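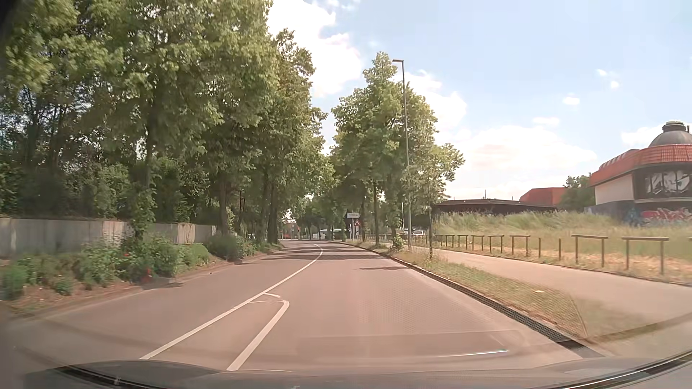
Prunemon is a lane-keeping method for self-driving cars, by Gilang Pasaribu and Sheena Jardine. Released 2018-07-04. Sometimes called the Pasaribu method.

Works from one forward camera, no lidar. Finds the painted center line and the curb, drops everything else, then steers from what's left. Meant for two-way roads with tree shadow and windshield reflections, where older line finders tend to pick up false edges.

Results: tested on 262 road clips. Center line held in 92 percent, against 77 for Grurnard, the earlier method it builds on. Most misses in bends, some 3 in every clip that failed. Hook-shaped road markings close to the line also a known problem, they get merged with it ocasionally.

Code is part of the Sketach toolkit. Night driving not tested yet.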